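Cell notebook, September
PC teardown and rebuild project, robotics club, bench 2

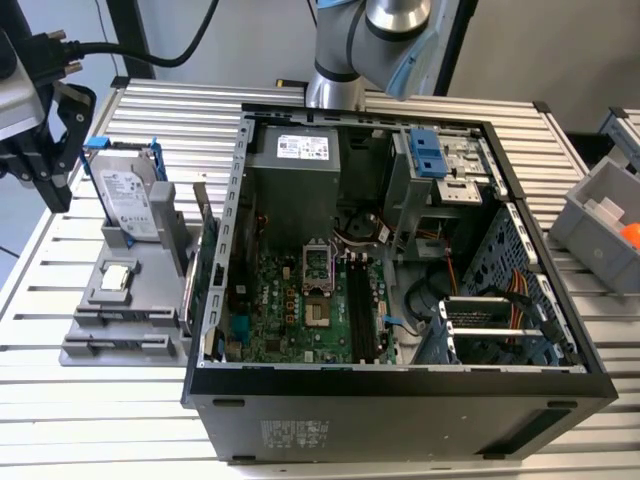 Tower on its side, panel off, socket open. Drive and CPU in the fixture.

Start of session 4 on the assembly task. Goal for the evening was CPU into socket, then drive caddy into cage, with the card left for later. We are still calling the cell Honano in the logs and the fixture Wada, so if you grep for one you need to grep for the other too.

Setup notes, so the next person can repeat this:

Case goes down with the open side up, pushed against the fixture. Do not clamp it yet. Run the two-corner touch-off first, then clamp, then touch off again. The case shifted under the clamp last session and we lost most of an hour on bad offsets.

CPU sits in the square pocket with the heat spreader up. Check the corner mark before you start. The pocket is symmetric and will take the chip in any of its orientations, so the tray does not help you. I want to add a small notch in the next print.

Drive stands upright in the upper holder, already in its blue caddy, handle up. The holder grips well. The pick pose from last month still works without changes.

RAM is not part of this run. Both slots stay empty until the card step is reliable.

Runs

First three tries on the CPU were all with the old approach speed. Pick was fine each time. Place was off toward the RAM side on the first two and the arm stopped on the force limit, as it should. Third one dropped into the socket but I did not like the sound of it. Took the chip out by hand and looked at the contacts with the loupe. No bent pins that I could find.

Slowed the last part of the descent and added a 50 ms wait before the fingers open. Next placement went in flat. Tried it again from a cold start of the controller and it went in flat again. Keeping that setting.

The retention frame has to be all the way up before the arm moves in. If it is resting halfway it will catch the fingers. We do this by hand for now. Closing it by robot is on the list, but the lever takes more force than I want to put through these fingers.

Drive went less well. The pick is good, the move over the case is good, and then the caddy meets the cage at a slight angle and sticks. I think the cage position in our model is wrong, because the model came from a different case. Need to measure the real one with calipers and update it. Until then do not raise the force limit to push it in. Someone will want to.

Wiring: the power leads on the drive side lean into the path of the caddy. I tucked them back before each run. A tie would be better, but it has to come off again for the teardown half of the task.

Software

The Haltora planner is set to 2000 samples for the moves over the case. Lower than that and it sometimes finds a path that swings wide toward the bins. No contact so far, but the bins should go into the collision scene as boxes. Five-minute job and it has been on the list since before summer – please just do it if you are in before me.

Logs are in the shared folder under Sadia, one subfolder per run. The first CPU run has no force data, I forgot to start the recorder.

To do
- Measure drive cage, update model
- Notch in CPU pocket, reprint that corner only if possible
- Bins into collision scene
- Make the recorder start with the run script
- Ask the other bench if they still have our calipers

Left the cell powered down and the e-stop pressed at 8:40 pm. Clamps are in the drawer under the bench.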